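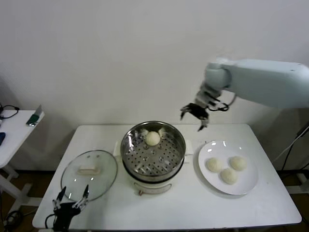
Grekevero Household Cooking Terms: Data Card

Summary
Grekevero is a word list of everyday cooking terms collected from written household recipes. It contains 906 headwords, each with a plain definition, a part of speech and at least one dated source. The list is maintained by the Foteo language archive and is intended for dictionary work, teaching and translation.

Maintainer
Bushra Warraich, Foteo. Corrections should be sent in writing and must quote the entry number.

Sources
Entries were drawn from 305 recipe notebooks in the Pietrzak deposit. Notebooks without a legible date were left out. Spelling follows the notebook, with the modern British form given in a separate column. Where two notebooks disagree on the sense of a word, both senses are kept and numbered.

Files
terms.csv holds the headwords and definitions.
sources.csv holds the shelf mark and date of each notebook.
variants.csv holds regional and older spellings.
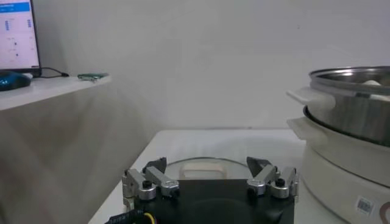 All three files are saved as UTF-8 and share the column entry_id. Empty cells mean that no information was found; they do not mean that the value is zero. The column region uses 11 codes, which are listed at the foot of sources.csv.

Review
Each definition was read by two editors. Disputed entries were passed to a third and carry the flag R in the status column. Six entries remain open and should not be quoted.

Known limits
Terms for baking and steaming are well covered. Terms for preserving and curing are thin, and users should consult the Rikton supplement for these. The notebooks record written use only, and no claim is made about speech.
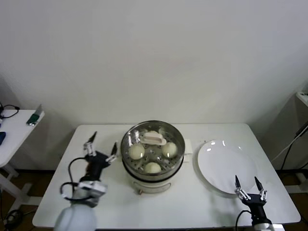 Steamer basket with three pale buns.

Licence
The list may be copied and adapted for non-commercial use, provided that Foteo is named as the source. Personal names found in the notebooks have been removed and must not be restored.

Version
Last revised 24/06/2026. The previous release, issued in February, is withdrawn.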